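Gripper swap, round two

March 12, 2024

Quick one tonight, I have notes all over the desk and if I don't type them up now I never will.

So where I left off in December: the arm was fine, the stock fingers were fine on blocks, and everything fell apart on cutlery. Flat thin stuff on a flat surface. Forks especially. I said I'd try other fingers before blaming the arm or the controller, and that's what I've been doing, slowly, between actual work.

Three sets of fingers in the running now:

Stock ones. Stiff, smooth, kind of wide.

The Lundgren pads. Soft, slightly sticky, they slip over the stock fingers like little socks.

The Muvden set. Narrow, with a lip at the tip that's supposed to get under thin things.

Same task for all of them. Plastic cutlery on the mat, pick a piece up, drop it in the caddy. 20 tries per set, me driving it by hand with the leader arm, no policy, no clever stuff. I wanted to know what the hardware can do before I record anything. Last year I did it the other way round and recorded 572 episodes with fingers that couldn't hold a spoon. Most of that is going in the bin.

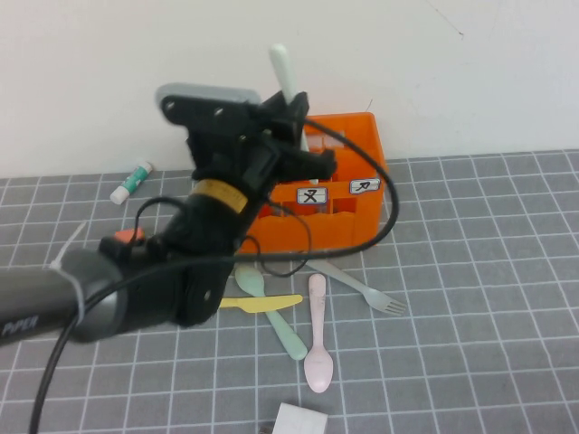
Stock fingers first. Spoons ok if you grab across the bowl, bad if you grab the handle. The handle just squirts out sideways. Knives terrible. You end up pushing the thing across the mat untill it hits something and then pinching it against whatever it hit. Which works! But it's me doing the work, I don't want to teach that.

Lundgren pads. Much better than I expected after reading the complaints. They squash down around the handle and you can be pretty sloppy about where you close. Forks went from hopeless to mostly fine. The problem is letting go - a light plastic knife will hang on to one pad for a second after opening, then drop wherever it likes. Half in a compartment, half on the rim. I started doing a little wiggle before release. Helps some. Also they pick up every bit of fluff in the room, so I was wiping them down between runs, and I can see myself getting sick of that fast.

Muvden. Wanted to love these. The lip does get under a fork, really nicely, when the height is right. When the height is a hair too low it digs in to the mat and the whole arm shudders and I say a word. Too high and you're back to squirting. The good zone is tiny. Somebody with steadier hands or a proper force limit might get along with them. I set the current limit lower and it got kinder to the mat but then it was dropping spoons. Pick one.

Cable stuff, since I got asked. The slack has to be longer than you think. Wrist at full twist plus gripper pointing down plus reaching far right is the worst case, so put it there by hand with the power off and see what pulls. I'd only checked with the wrist straight. The loop catches on things if it's too generous, too. No perfect answer, I keep adjusting.

Camera. Still one fixed view, and I'm starting to think that's the real bottleneck. When the gripper comes down over the caddy you lose sight of the compartments exactly when you need to see them. Fine for me, I can lean over and look. Not fine for a model. I've got a small wrist camera coming from Nastton and I'll see if the mount clears the fingers. The folks at the Cumetstead meetup swear by two fixed ones instead, one high one low, but then that's another stand on a desk with no room for it.

Controller. Nothing to report, didn't touch it. Latency feels the same as before, around 3 frames behind my hand by eye. You get used to it.

Where it lands for now: Lundgren pads stay on. I'll try cutting them shorter so less of the sticky bit touches the handle, and maybe dust one side with talc to see if the release gets cleaner. If that's a mess I have a spare pair.

Also want to try plain heat shrink over the stock fingers. Costs nothing, takes five minutes, no idea why I haven't done it allready.

If you've run the Muvden ones with real force feedback, leave a comment and tell me what threshold you used. I'd like to give them another go before they end up in the drawer.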